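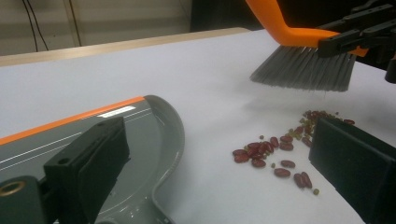 Bilwood House – Workroom Cleaning Assistants (part-time, 4 posts)

Reference: 1669
Closing date: January 26, 2022
Start: March

Bilwood House is a shared building of craft workrooms and teaching rooms managed by Cassim Property Services. We are seeking to appoint part-time cleaning assistants to look after the tables, floors and storage areas used by our tenants and evening classes.

The role

Post holders will work in the early morning, before the first classes arrive. Each assistant is given a set of rooms and is responsible for leaving them ready for use. Most of the work is done by hand. Many of our tenants cut paper, card, cloth and thread, and the tabletops must be brushed down with a hand broom and dustpan before they are wiped. Vacuum cleaners are used on the corridor floors only.

Main duties

Brushing and wiping all worktables, including the edges and the gap between table and wall
Sweeping workroom floors and emptying bins
Keeping table brushes separate from floor brushes, and washing both at the end of each week
Returning small tools and lost items to the tray in the room concerned
Reporting damaged furniture, loose cables and worn equipment to the duty manager
Completing the room sheet at the end of each shift

About you

No formal qualifications are required. Applicants should be reliable, careful with other people's work and able to follow written instructions. Previous cleaning experience is welcome – training will be given to those without it. The work involves standing, bending and some light lifting. Please let us know if you would need any adjustment to carry out the duties.

Terms

The posts are for 11 hours a week, Monday to Friday, on a fixed-term contract of one year with the possibility of extension. Overalls, gloves and all cleaning equipment are provided. Paid leave is given in proportion to hours worked.

How to apply

Application forms are available from the Flolance Street reception desk or by post from Cassim Property Services, Room 521, Bilwood House. Please quote the reference number on all correspondence. CVs will be accepted only with a completed form.

Shortlisted applicants will be invited to a short interview and a tour of the workrooms. We regret that we are unable to reply to applicants who are not shortlisted.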